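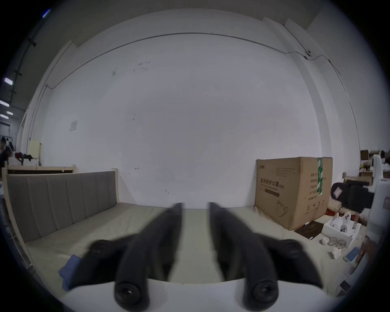 FOR IMMEDIATE RELEASE

Allulen opens bed testing room in Uddale and asks residents to try it

UDDALE, December 4, 2019 - Allulen, the maker of bed frames and upholstered headboards, informs that its new testing room is now open to the public in the former Dimitriou warehouse in Uddale. Visitors can lie down on a made bed for as long as they wish, and tell the company what they think of it before the model goes on sale.

The first bed in the room belongs to the Pimano series. It has a light wooden frame and a gray upholstered headboard with vertical channels sewn into the fabric. The bed is made with a pale beige sheet. The walls of the room were left white and the old pipes were left in their place, as the company preferred to spend the money of the project on the beds.

"In a big store people sit on the side of the bed for one minute, with the coat on, and then they must decide," said Aileen Dimaculangan, head of product at Allulen. "We wanted a room where a person can put the glasses down, lie on the back, lean on the headboard and read some pages. After this the person knows much more, and we also know much more."

The company prepared the opening with a survey by post during November. It sent 4,000 questionnaires to homes in Uddale and the villages near it, and received 1,431 answers. The question with the longest answers was the one about headboards. Many people wrote that they read or watch a film in bed in the evening, and that a hard headboard makes them put two or three pillows behind the back. Others asked for a headboard which is easy to clean between the channels.

Makis Lambrakis, who designed the Pimano headboard, changed the drawing two times after reading the answers. The channels are now wider than in the first version and the stitching is less deep, so that a normal vacuum brush can pass over it. The height of the headboard stays the same.

"I was a little afraid of the letters, because some of them were very direct," said Mr. Lambrakis. "One lady sent me a drawing of her own. We used a part of it."

Visits to the testing room are free of charge. Each visit is for one household and must be booked before. Visitors are asked to take off their shoes and are welcome to bring their own pillow. The sheet is changed between visits. Children can come with an adult. At the end of the visit there is a short form of 2 pages, which can also be filled in at home and sent back.

Allulen plans to make 3,000 beds of the Pimano series in the first production. The price will be announced together with the date of sale. A second bed, with a lower headboard, will be placed in the testing room when its fabric is chosen.

Bookings are taken by Esther Mussa at the Uddale office, Monday to Friday, in the morning. Journalists who wish to visit the room or to speak with the designer can write to Angeliki Stamatopoulos, press office, Allulen.

About Allulen
Allulen designs and produces bed frames, headboards and slatted bases. Its workshop and its office are in Uddale.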